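In Praise of the Slow Middle

I watched Niltbridge for the third time last week and I want to talk about the 40-odd minutes where, according to half the internet, nothing happens. You know the stretch. The sisters have arrived at the house, the letter has been read, and then the movie just sits down with them. They shell beans. They argue over which bus goes to the coast. One of them takes a nap and we watch the curtain move while she sleeps. I love every second of it!

The first time, I didn't. I'd gone in because a friend told me the ending was devastating, so I spent the whole middle waiting for the ending, which is a terrible way to watch anything. I kept checking how much was left. When the big scene on the ferry finally came I thought, okay, that was sad, and went to make tea. The second time I knew what was coming, so I stopped leaning forward, and suddenly the beans were the best part. The older sister keeps pushing the bigger pile toward the younger one. She does it twice without looking up. By the time we get to the ferry, that little push has told you everything about who is going to stay and who is going to leave.

My argument is that slow middles do work no other part of a movie can do. A beginning has to introduce people and an ending has to let them go, and both of those jobs come with pressure. The middle is where a director can let you live with somebody. You learn how they hold a cup. You learn what they're like when they are bored, and I think you don't know a character until you've seen them bored.
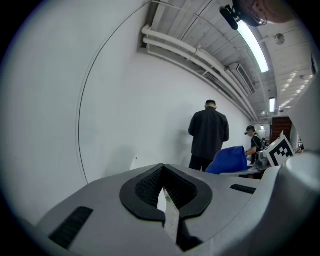 A cable running down a long white wall.

Ellari is the other one I always bring up, and it's a harder sell. It runs 2 hours and 11 minutes, it has almost no music, and there is a shot of the father fixing a radio that seems to go on until you forget you're in a theater. People walked out of the showing I went to (I counted 5, I'm sorry, I was in the back row and they had to pass me). But that radio! He gets it working, he listens to a few seconds of a weather report, and he turns it off again. Later, when his son calls from the airport, he lets him talk for exactly that long before hanging up. If you trimmed the radio scene to a polite 20 seconds, the phone call would just be a man being rude.

I'll admit the slow middle can go wrong. Prevora has one and I find it a slog, and I've tried hard to like it. The trouble there is that everybody is quiet in the same way. Four people stare out of four windows and I couldn't tell you one thing about any of them afterward except that they own windows. Slowness only pays off if there's something small going on for you to catch. In Niltbridge there's always something — a look, a pile of beans, a door left open that was closed in the morning.

So when people say a movie like this "could lose half an hour," I always want to ask which half hour. Usually they mean the part with no plot in it, and that's the part I'd save first. I'd give up the ferry before I gave up the nap. I know that sounds extreme, but I've tested it: the nap is what I go back to when I only have time for one scene before bed.

If you've bounced off Niltbridge before, try it again on an evening when you have nowhere to be. Put the phone in another room. Don't look up the ending, and if you already know it, even better. Next on my list is Brandão, which I'm told has a full dinner scene where the family waits for a pot of rice to finish. I can't wait. I've already picked the snacks, and yes, one of them is rice.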